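The Vorum phrasebook claims to teach you Welsh in 26 chapters, which is brave for something that fits in a coat pocket. I bought it before moving to a valley where my grandmother's family had lived for generations and where I, with my Croydon vowels, could not ask for a stamp.

Chapter one is greetings. Chapter two, for reasons known only to the editor, is sheep diseases. I can now say that a ewe is limping on the left side, and I've yet to learn how to ask which bus goes to the hospital.

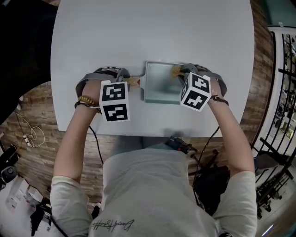 *Words: Hazel Park | Books & Language | 2 comments*

Where the book does earn its money is on manners. There's a good page on when to switch to English (later than you think) and another on the pride people take in a place name said properly. I practised ours for a fortnight. The woman in the post office heard me out, sold me the stamp and corrected the second syllable.

The grammar notes are thinner. Mutations get a single paragraph and a cartoon dragon, who looks as worried as I was. The audio has 300 phrases, all read by a man who sounds as if he's being kept from his lunch.

My cousin Jade McKinnon, who grew up speaking it, flicked through and said most of it was fine, "if you're a vet". She has since borrowed it and I haven't had it back.

Three stars. The binding went in February.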